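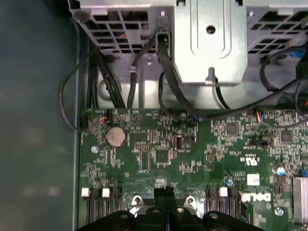 Circuit board and metal drive cage inside a desktop case

Section 3. Getting Your Computer Ready for Grulberg Home Archive

Welcome back! If you've made it through Section 2, your old letters and snapshots are sorted into their folders, and now we can turn to the computer that will look after them. Please don't worry if you've never opened one up (plenty of our readers hadn't either), and do take your time.

1. Copy anything you'd hate to lose onto an outside drive, and put that drive in another room while you work.

2. Shut the computer down from the menu, switch it off at the back, and pull the power cord.

Caution: Sleep mode is not the same as off. Wait 2 minutes after unplugging before you reach inside.

3. Lay the case on its side on a sturdy surface and take off the side panel. Keep the screws together in a saucer or an egg cup.
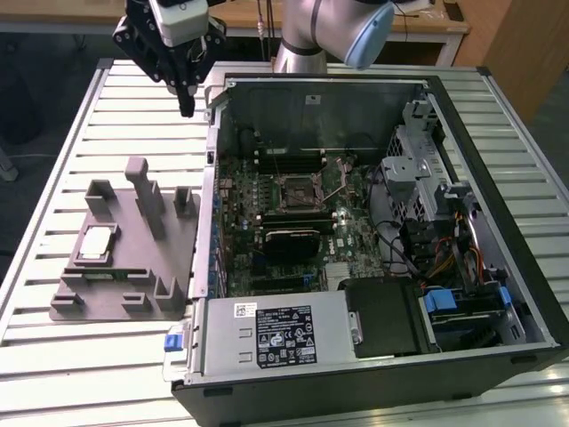
4. Fit your archive drive following the leaflet that came with it, then close the case and plug everything back in.

5. Start Grulberg, choose New Archive, and give it a name your family will recognize. Hermine Plattner, who wrote our first guide, always used the family name and the town.

Note: The first index of a large collection can take up to 11 hours, so it's a nice job to leave running overnight. Folder labels can be up to 57 characters long, spaces included.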